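Menley Motor Parts – data card

Student project of the Grokmont robotics club
Contact: Érica Brandão
Last revised: Mar 28, 2022

Teleoperated recordings of two-arm handling of electric motor parts. Each episode is stored with the head view, the wrist views and the joint log.
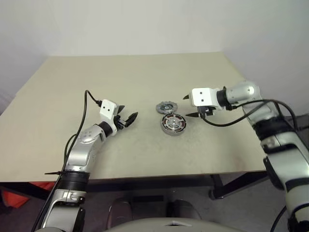
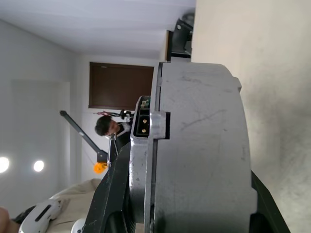
Menley was collected as the club's entry for the Ornlow student challenge, bimanual track. Episodes run from the first arm motion to the release of the last part. The part set covers stators, toothed rings and closed housings with a connector. Start poses are not fixed. The stator and the toothed ring may start nearly touching, as in the head view, and a policy that assumes clear space around each part will fail on those episodes. Wrist views also rotate with the gripper, so walls and ceiling lights can come out sideways. Frames are stored as recorded and no rotation is applied.

Contents
Episodes: 293
Training split: 220
The remaining episodes are for validation. The split was made by recording session, so no session appears on both sides.

Files
Each episode is one folder, holding:
head – video from the head view
wrist_left, wrist_right – video from the wrist views
joints – joint positions and gripper opening, one row per time step
note – plain text, written by the operator after the episode

Episodes are capped at 2,000 time steps. The longest one kept is 1,363. Anything that reached the cap was dropped before the split.

Loading
Use the Kong loader in the tools folder. It pairs video and joint rows by time stamp. Do not pair by row number – the wrist streams start slightly later than the head stream and the offset differs between sessions.

Labels
Success is marked by the operator, then checked by a second club member from the head view. Where the two disagree the episode is marked "unclear" and kept. The default loader setting skips these.

Known problems
Parts on the table can be hidden by a gripper in the head view for long stretches.
Shiny metal edges give bright spots in the wrist views. Exposure was left on automatic until July and locked after that.
Gripper opening is the commanded value in early sessions and the measured value in later ones. The field "grip_source" says which.
Wrist views may include people and the rest of the room. Do not publish these frames without asking.

Use
Free for class and club work. Send corrections to Érica Brandão with the episode folder name and the time stamp.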